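竹笼与水汽:一件旧炊具的热工账

文/Madalena Antunes

2022年12月22日

一屉包子蒸到中途,揭开金属锅盖,盖子内壁挂满水珠,稍一倾斜就淌成一条线,落到面皮上,留下发黏、半透明的凹痕。换成竹编的笼盖,同样的火力、同样的时间,面皮表面通常是干爽的。做面点的人对此习以为常,一般归结为“竹子吸水”。这个说法对了一部分。竹子吸水的量有限,笼盖也不会无止境地吸下去,真正起作用的是几个过程的叠加:传热、透气、吸湿,以及水珠在粗糙表面上的附着方式。

本文讨论的是蒸制这种加热方式的物理基础,以及竹蒸笼作为一种容器在其中承担的部分。材料数据来自北欧的材料检测机构Alholm,工艺方面的内容来自对几位制作者和使用者的访谈。

蒸汽怎样把热交给食物

在标准大气压下,一千克水从一百摄氏度的液态变为同温度的蒸汽,需要吸收2257千焦的热量。把同样一千克水从零度加热到沸点,只需要不到420千焦。换句话说,蒸汽携带的热量大部分存在相变里,温度计读不出来。

蒸汽碰到比它冷的物体,在表面凝结成水,相变热随即释放。凝结换热的强度远高于同温度的干空气对流,这也是为什么手伸进一百度以上的烤箱停留片刻尚可忍受,碰到壶嘴喷出的蒸汽则会立刻烫伤。对食物来说,蒸制的前段是加热最猛烈的阶段:面团或者鱼肉表面温度低,蒸汽大量凝结,表面温度迅速上升。等到表面接近蒸汽温度,凝结速率下降,热量继续向内部传递的速度就取决于食物自身的导热能力。此时再加大火力,对中心温度的影响很小,多产生的蒸汽绝大部分从笼缝里跑掉。

许多食谱要求“旺火足汽”,这个要求在前段有依据。冷的笼屉放到刚刚起汽的锅上,蒸汽首先要把笼体、屉布和食物表面加热,供汽不足时,笼内会有一段时间处于空气与蒸汽的混合状态。空气属于不凝性气体,聚集在食物表面附近会形成一层阻力,蒸汽必须扩散穿过它才能凝结。工业换热器的设计者对此很熟悉:混入少量空气,凝结换热系数就会明显下降。蒸笼里的情形相同,只是没有人在笼盖上装排气阀。竹编笼盖的缝隙代替了它。

Ilídio Leitão做过多年蒸汽灭菌设备,退休后给波尔图的一所烹饪学校讲授热工课程。他把蒸笼归入“下进汽、上排汽的常压设备”。灭菌柜在升压之前要先排空气,排得不彻底,柜内就会出现温度偏低的区域。“密闭的金属蒸锅靠盖子边缘漏汽,位置和流量都不固定。竹笼的整个顶面都在漏,很慢,也很均匀。”他在课堂上让学生把热电偶分别放在笼的中央和靠壁处,记录升温曲线,两条曲线之间的距离就是讨论的起点。

沸点也需要计入。海拔升高,气压下降,水的沸点随之降低,常压蒸汽的温度也就降低。海拔较高的地方蒸馒头容易发黏,根源在于淀粉糊化和蛋白质凝固都要求一定的温度和时间,温度少了几度,时间就要补上。竹笼不承压,对此无能为力,高海拔地区的食堂多用带压力的蒸柜。

层数与时间

叠放是蒸笼与其他炊具最大的区别。一口锅、一份火,上面可以摞三层、五层,茶楼里摞得更高。每加一层,蒸汽就要多穿过一道屉底和一批冷的食物。最下层先得到蒸汽,凝结量最大;上层在开始阶段得到的蒸汽少,混入的空气多,升温滞后。待各层都达到蒸汽温度,差别缩小,但滞后的时间已经发生,无法追回。

下层同时面临另一个问题。上层凝结的水会沿屉底滴下来,下层食物接到的水因此多于上层。面点师傅习惯把带馅、皮厚、不怕湿的放在下层,把表面要求高的放在上层。也有人中途倒换层次。倒换意味着打开笼体,蒸汽散失,外部空气进入,前面所说的排气过程要部分重来一遍。Matilde Abreu在里斯本经营一间只做发面点心的作坊,她的做法是不倒层,改为延后加层:下层先上锅,起汽后再把上层叠上去,出锅时先取下层,上层移到锅口继续蒸。这样每层受热的时间可以分开计算。

“倒层的人总觉得自己在求均匀。”Abreu说,“每开一次都要付一笔热量,这笔账他们没有记。”

她的作坊用直径300毫米的竹笼,屉底垫浸过水再拧干的棉布。纸垫也试过,打孔的纸垫蒸汽通路偏少,不打孔的纸垫则把整个底面封住一大半,面点底部容易出现一圈没有发透的硬边。笼内的摆放同样按通路考虑:面点之间的间距既要容纳体积膨胀,又要给上升的蒸汽留出通道。摆得过密时,中央几只的侧面彼此贴合,贴合处没有凝结换热,只能靠内部传导,熟得最慢。

关火之后的处理也会影响表面。蒸汽停止供应,笼内蒸汽继续凝结,压力略有下降,外部空气从缝隙进入。金属锅若盖得很严,空气进入不畅,揭盖时压力突然恢复,发面制品内部的气孔来不及平衡,容易塌陷起皱。关火后静置几分钟再开盖,就是给压力和温度一个缓慢变化的过程。竹笼因为透气,这个过程要温和一些,多数情况下可以缩短静置。皱皮的成因还包括面筋强度不足和发酵过度,单靠换笼解决不了。 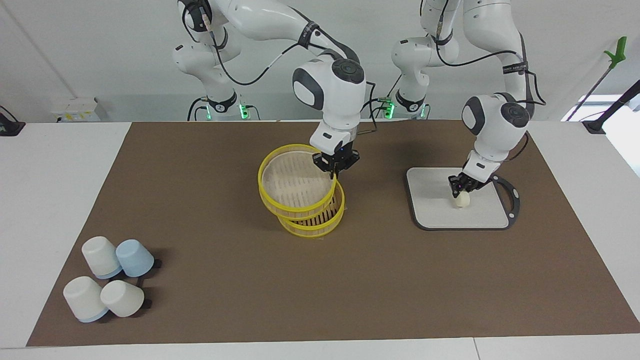
材料与工艺

竹材的横截面上,维管束在外侧密、内侧疏,薄壁组织的分布正好相反。外侧强度高、密度大、吸湿慢,俗称竹青;内侧质地松、强度低,称竹黄。同一根竹子,取外层篾和取内层篾,得到的是两种性能不同的材料。传统做法里,笼圈和盖面讲究用靠近外侧的篾,屉底的托条则对刚度要求更高,宁可厚一些。

竹纤维几乎全部沿轴向排列,沿长度方向的湿胀干缩很小,沿宽度和厚度方向的则要大得多。这一点决定了笼圈能否长期保持圆形。笼圈是将长条竹片加热软化后弯曲成环,搭接处用篾条或金属丝缝合。使用时内壁湿、外壁相对干,竹片厚度方向上出现含水率梯度,收缩不一致,搭接处便承受反复的剥离力。多数报废的竹笼坏在这里,屉底断裂倒在其次。

Joar Dahlgren在Alholm主持植物纤维制品的耐久性测试。他的小组把一批市售竹笼放进循环装置,每个循环包括蒸制、敞开晾置和室温干燥三个阶段,记录搭接处开裂时的循环次数。样品中表现最好的一只坚持到第1,249次,最差的一只在第17次就出现了可见缝隙。两者外观接近,价格差异也不大,拆解后才看到区别:前者的笼圈由两层薄竹片错位叠合,搭接位置相互错开,缝线孔先钻后穿;后者为单层厚竹片,缝线孔是直接扎透的,孔边已有沿纤维方向的细裂纹。

“竹子劈裂很容易,篾匠就是靠这个性质吃饭。”Dahlgren说,“可是在缝线孔旁边,这个性质就变成缺陷的来源。”他建议把孔距和孔边距列入产品标准。目前多数采购规格只写直径、高度和层数,对缝合方式没有要求。

测试中还观察到干燥阶段的影响。把湿笼放在热风口快速烘干的一组,开裂普遍早于自然晾干的一组。快速干燥时外表先失水收缩,内部仍处于湿胀状态,表面因此受拉。木材干燥行业处理这个问题已有成套的办法,核心是控制环境湿度,让表面失水的速度不要超过内部水分迁移的速度。家庭厨房没有这个条件,可行的替代是放在通风但不受热的位置,侧立,让两面同时接触空气。

吸湿的限度

回到笼盖不滴水的问题。竹材所含的水分成两类:一类结合在细胞壁内,一类以自由水的形式存在于细胞腔和导管中。细胞壁吸满之后,继续进入的水只能占据腔体,速度受毛细作用和内部空气排出的限制。一只干燥的笼盖上锅后,最初一段时间确实能吸收一部分凝结水,随后吸收速率下降。连续蒸几笼之后,笼盖已接近湿饱和,仍旧很少滴水。单用吸水解释不了后面这一段。

第二个因素是盖面温度。金属导热快,外侧向室内空气散热,内侧温度略低于蒸汽,凝结持续发生。竹材的导热系数比常用的金属低两到三个数量级,编层之间又夹有空气,内侧温度更接近蒸汽,凝结量随之减少。第三个因素是透气:部分蒸汽直接穿过编缝离开,在外侧或编层中间凝结,不回到笼内。第四个因素是表面几何。光滑金属上的水珠长到一定大小便会滑动合并,编织面的沟槽则把水分散成薄膜,沿篾条导向笼盖边缘,再从笼圈内壁流下。

Nayara Vieira在设计工作室Bramer负责炊具项目,曾尝试在不锈钢锅盖上复现上述机制。第一版样件在内壁压出放射状沟槽,引导水流向外缘;第二版增加了双层中空结构,提高内壁温度;第三版在盖顶开了一圈微孔。三项措施各自都有效果,合在一起的样件重量过大,清洗困难,沟槽里积存的淀粉用普通刷子刷不净。项目最后只保留了外缘导水槽。

“竹盖的每一项指标都谈不上优秀。”Vieira说,“隔热比不过泡沫材料,透气也没法调节。但一层编织同时给了四样东西,我们要用三个零件去凑。”

包布是另一条路线。用吸水的棉布裹住金属锅盖内侧,把四角系到盖钮上,可以接住水珠。代价是布会逐渐饱和,而且系在外面的布角靠近明火,需要留意。这一做法在没有竹笼的厨房里相当普遍,短时间的蒸制已经够用。

锅与笼的配合

笼与锅之间的接口常被忽略。笼圈直接坐在炒锅的斜壁上,接触处是一条圆周线,密封依靠笼体自重和锅壁的水膜。锅内水位要低于笼底,又不能太少。水位过高,沸腾时水花溅到屉底,最下层食物的底部会泡湿;水位过低则有烧干的风险。笼圈下缘若长期浸在沸水里,竹材持续处于高含水率和高温之下,半纤维素和部分抽提物溶出,颜色变深,下缘先软后脆。

平底汤锅需要加一个转接环。常见的转接环是一圈带凸台的金属板,笼坐在凸台内侧,中央开孔供蒸汽通过。孔径偏小时,环的平面部分会积聚冷凝水,笼底外圈因此长期受潮。Hattori出品的一款转接环把平面改成向内倾斜的锥面,冷凝水自行流回锅内,凸台外侧另留一圈浅槽,承接笼体外壁流下的水。Leitão在课堂上用它做对照,评价是“多了一道折弯,省掉了一个问题”。

供汽量可以用失水来核算。蒸制前后各称一次锅内的水,差值就是离开锅的蒸汽总量,其中一部分凝结在食物和笼体上,一部分回流,其余散入室内。Leitão的学生用这个办法比较大火与中火,结果是食物中心到达目标温度的时间相差很小,耗水量却相差悬殊。对于燃气费用占比较高的早点铺,起汽后适当收小火力是一项不需要设备投入的节约。判断标准是笼盖上方始终有连续可见的水汽,不必要求它冲得很高。

食物中心温度的测量也值得说一句。探针穿过笼盖会破坏编面,从笼圈与笼盖之间的缝隙引线更为合适,细线型热电偶对密封的影响可以忽略。Abreu的作坊对带肉馅的品种逐批抽测,她给自己定的出锅标准是中心96摄氏度,比食品安全的一般要求高出不少。理由在于口感:馅料中的胶质需要充分溶出,低几度也算熟,汁水的状态不同。

清洗与存放

竹笼的卫生问题集中在两处:缝隙中的残留物和干燥不彻底引起的霉变。竹材含有淀粉和可溶性糖,尤其是内侧的薄壁组织,本身就是霉菌的养分。新笼首次使用前空蒸一次,可以溶出一部分可溶物,同时让残存的细屑脱落。有的产品出厂前经过蒸煮或硫熏处理,后者留有气味,空蒸时应开窗,气味明显的需要重复一次。

日常清洗以热水和刷子为主。洗涤剂会随水进入竹材内部,漂洗只能带走表面的部分,下一次蒸制时残留物有可能随蒸汽和冷凝水释放。油脂较重的笼可以用少量食用碱水刷洗,随后用清水冲净,再空蒸几分钟。洗碗机的问题在于长时间高温喷淋加上热风干燥,等于把前文所说的两种损伤放进同一个程序。

霉斑出现后要分情况处理。仅在表面的浅斑,刷除后煮沸、晾透,可以继续使用。斑点已经进入编层之间,或者晾干后仍有霉味,说明菌丝深入薄壁组织,刷洗达不到那个深度,应当停用。存放时不要装入密封塑料袋。叠放没有问题,前提是每一层都已干透。判断是否干透可以称重:新笼在室内放置几天后称一次,记下数值,以后洗净晾置到接近这个重量即可收起。称重法在实验室里是常规手段,用在厨房里略显繁琐,好处是结果明确。

标准的缺位

竹制食品接触材料的监管在各地差别较大。天然竹材制品与竹粉加树脂压制的制品经常被摆在同一个货架上,两者在成分上是完全不同的东西。后者的基体是树脂,竹粉充当填料,受热和遇酸时需要关注树脂成分的迁移,欧盟对把竹粉用作塑料添加物的餐具已采取过限制行动。编织竹笼不在此列,但它使用的胶粘剂、防霉剂和表面涂层仍应列入检查范围。

Alholm正在起草一份面向采购方的测试规程,暂定名称为Clununness,内容包括搭接强度、循环耐久性、热水浸提物和气味评定四部分。Dahlgren承认,气味评定的可重复性最差。评定员对新竹气味的接受程度不同,有人把正常的草木气味记为异味。小组目前的处理是引入一组参照样,先让评定员熟悉,再进行盲评。循环耐久性一项也有争议,几家制造商认为规程里的干燥阶段过短,比真实使用更为苛刻,要求延长。规程的第二稿把干燥终点由固定时间改为固定重量损失,意见尚在收集中。

缝合方式是否写入强制条款,同样没有定论。手工缝合的竹笼在孔距上存在天然的离散,按机器缝合的公差来要求,会把一批耐久性很好的产品排除在外。Dahlgren倾向于只规定最终的循环次数,不限制做法。Vieira代表设计方提交的意见则希望至少注明笼圈层数,便于买家在不拆解的情况下作出判断。第三稿的讨论将从这两种意见开始。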